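Help Wanted: Front Counter and Kitchen Person at Idivmont, Starting in April

Hi! I run Idivmont, a small soup and sandwich shop on the ground floor of an old bank building, and I need one more person. If you've eaten here you've probably met me, I'm the one who talks too much while the bread is toasting. If you haven't, come in and have a bowl of something before you apply. It's the best way to find out if you'd like spending your mornings here.

I'm going to write this long, so get comfortable. The last ad I put up was four lines and I got a lot of nice people who had no idea what the job was.

So what is it? It's half counter and half kitchen. In the morning you come in at 7, you turn on the lights and the soup warmers, and you start cutting vegetables with me. We make two soups a day, sometimes three in the cold months, and the base for each one gets started before we open. You don't have to be a cook. You do need to be okay with onions (so many onions!) and with washing the same big pot over and over. At 10:30 we stop chopping, wipe everything down, change aprons and open the door.

From then until 2 it's the counter. You take orders, you ladle, you make sandwiches, you run the register, you answer the phone and tell people that yes, we have the tomato one today. It gets loud. The county offices across the street let out for lunch pretty much all at once and the line goes out the door and past the bike rack. I love that part of the day and I hope you will too, but if a line of hungry people makes your stomach hurt, it's good to know that now.

After 2 it slows way down. We clean, we put things away, we label what's going in the freezer, and we write the list for the next morning. We lock up at 3. You'll be home before most people have left work, and that's been the biggest reason folks stay with me.

The shift is 8 hours with a paid half hour to eat, and you eat for free, whatever we're serving. I'm looking for someone who can do four or five shifts a week. We're closed on weekends and on the big holidays, and I also shut down for one full week in August so I can go sit by a lake. You get paid for that week. I started doing that three summers ago and I wish I'd done it sooner.

Let me tell you about the menu, because people ask. There are 6 sandwiches and they haven't changed much since I opened. The turkey one is called the Student and it's the cheapest thing on the board – I named it back when I was sharing the building with a test prep place, and the kids would come down with a pile of quarters. The test prep place moved out but the Student stayed, and I still haven't raised the price as much as I should. The roast beef is the Van den Broek, after the family that had the bank built. The grilled cheese is just the grilled cheese. You'll learn them all in a couple of shifts. You'll learn the soups slower, since there are 77 recipes in the binder and I keep adding to it.

The binder is important! It lives on the shelf over the hand sink in a plastic sleeve and it's full of my handwriting, which is bad. One of the side jobs I'd love help with is typing it up. If you like that kind of thing, tell me when you write. If you hate that kind of thing, don't worry, it won't be yours.

We also do catering, mostly for offices and once in a while a funeral or a school thing. The most we've ever done is 500 cups of soup for a street fair and I don't ever want to do that again, my shoulder was sore until Thanksgiving. A normal catering order is a couple of big pots and a tray of sandwiches. If you can drive, I'd have you take some of those out in the van. It's an automatic, it has a backup camera, and it smells like chowder. You don't need to drive to get the job, though. I can do the deliveries, and usually I like getting out for a bit.

What I need from you:

You show up. I know everybody writes that. I've got a very small crew, so one person missing means a really rough lunch for everyone else. Life happens and kids get sick, and I'm fine with a text at 5 in the morning (I'm up). I'm not so fine with hearing nothing.

You can stand for most of a shift and lift a full stockpot with another person. We have a cart for the far trips and I'd like you to use it, please, even when you're feeling strong.

You're kind to the customers, including the slow ones. A lot of our regulars are older and like to count out exact change and tell you about their knees. I think they're most of the fun of this place.

You can read a ticket and make what's on it. Allergies matter a lot here. I'll teach you how we handle nuts, dairy and gluten, and I'm strict about it. If somebody asks what's in the squash soup and you aren't sure, the answer is always "let me check."

You have a food handler card, or you're willing to get one in your first month. It's an online class and a test, and I pay for it and for the time you spend on it.

I don't need a resume. If you have one, great, send it. If you've never had a job before, or you've been out of work raising kids or looking after your parents, I'd still like to hear from you. My best counter person ever had been out of work for nine years when she came in, and she ran that lunch line like she was directing planes. 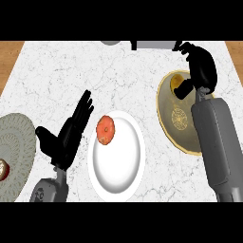 Now the pay. I'm putting it in the ad because I can't stand when places don't. You start at $18 an hour, and it goes to $19.50 after three months if we're both happy. Tips get split evenly among everybody on the shift, including whoever is in the back, and I don't take a share. On a decent week tips add a few dollars an hour. On a rainy week in February they don't add much, and I'd be fibbing if I told you otherwise. Payday is every other week, direct deposit or a check, your pick.

You earn paid sick time from the first day. I don't have a health plan, and I'm sorry about that, I've looked into it twice and the numbers scared me. I'm going to look again this fall. If that's a deal breaker I completely understand.

A few other things that might help you decide. The kitchen is small and it gets hot in July, even with both fans going. There's no air conditioning in the back, just out front. The radio is on all morning and whoever does the onions gets to pick the station, that's the rule. We wear black or dark blue shirts (yours) and aprons (mine, and I wash them). You'll need non-slip shoes and I'll give you $50 toward a pair when you start. Parking behind the building is free but there are only a few spots, so I leave those for whoever opens. The number 8 bus stops at the corner and gets in a little before 7, which works out pretty well.

I do a paid try-out for everyone I'm serious about. You come in for one lunch, from 10 to 2, you shadow me, and you get paid for it in cash or by check before you leave, and you take home a quart of soup. After that we both sleep on it. Some people have told me no after the try-out and I wasn't mad at all! It's a lot better to find out then.

How to apply: the easiest way is to come by after 2, when I can stand still and talk. Ask for the owner and say it's about the job. If you can't get here at that hour, leave a note at the counter with your name, your phone number, which days you could work, and your favorite soup. I'm serious about the soup. It tells me that you read all the way down here, and I get ideas from it – somebody wrote down pickle soup last time and it's been on the menu every month since.

Please don't come between 11:30 and 1:30. I'll be happy to meet you but I'll be holding a ladle and I won't remember a word you said.

I'd like to have somebody picked by the end of March so you can start the first full week of April. If you need to give notice somewhere else, that's fine, I'll wait for the right person. I'll call everyone back either way. It may take me a few days, and it'll probably be late afternoon, so if you see a number you don't know around then, pick up!

One last thing for the people who applied before and didn't get it: try again. I only had one spot last time and there were several of you I would've hired. Just mention it in your note so I can dig out the old one.

Recent listings
Weekend cashier, Jornar Garden Supply
Morning dishwasher, hotel kitchen, part time
School bus aide, training paid
Bakery packer, early shift
Singers needed for spring community choir, all voices
Van driver for senior lunches, weekdays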